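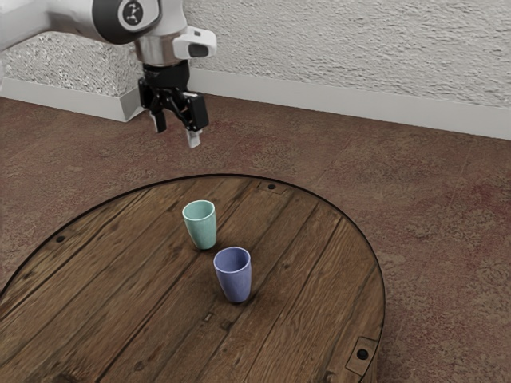 Selim Yaman wrote in after my last post to ask whether the Ludska folding desk is worth the extra money over the Gitley, and whether the wobble I grumbled about back in December ever went away. Good questions, and I've had the thing long enough now to give a proper answer.

Short version: yes, mostly, and the wobble was partly my own fault.

I bought the Ludska for the back bedroom, which has to be my office during the week and a guest room when my sister comes. It has 4 legs that swing out in pairs and a top that folds down the middle. Folded, it slides behind the door with room to spare. I love that! The Gitley I had before folded too, supposedly, but you had to flip it over on the rug and fight two spring catches that pinched my thumb every single time.

Setup was 17 minutes the first evening, and that's with me stopping to feed the cat. The instructions are all drawings, no words, and step six shows the brace going on backwards. Ask me how I know. Once I turned the brace the right way round the side-to-side wobble dropped to almost nothing. There's still a bit of a shimmy if you type hard (I do) and have a tall monitor on it. With a laptop I don't notice.

The top is a nice size, wide enough for a notebook next to the keyboard and a mug on the other side. The hinge line down the middle is annoying if you write by hand, so I put a desk mat over it and that took care of it. The finish has picked up one ring from an iced coffee and a scratch I can't explain. My friend's Brosov desk looks newer than mine and it's two years older, so if you're fussy about that sort of thing, keep it in mind.

Things I'd change: the rubber feet come off when you drag it. I've glued two of them back on. The cable hook underneath is too small for a normal laptop charger, it holds a phone cord and that's it. And the latch squeaks. A drop of sewing machine oil fixed that for a few weeks and then it came back.

I did look at the Medeiros wall-mounted one before buying, and if you own your place and don't mind drilling, it's probably sturdier. I rent, so no.

Selim, if your Gitley still opens without drawing blood, I'd hang on to it until it goes. If you're starting from nothing, get the Ludska, check the brace before you tighten anything, and buy the mat at the same time. Mine came from the store on the bypass and they let me fold and unfold the display one as many times as I liked.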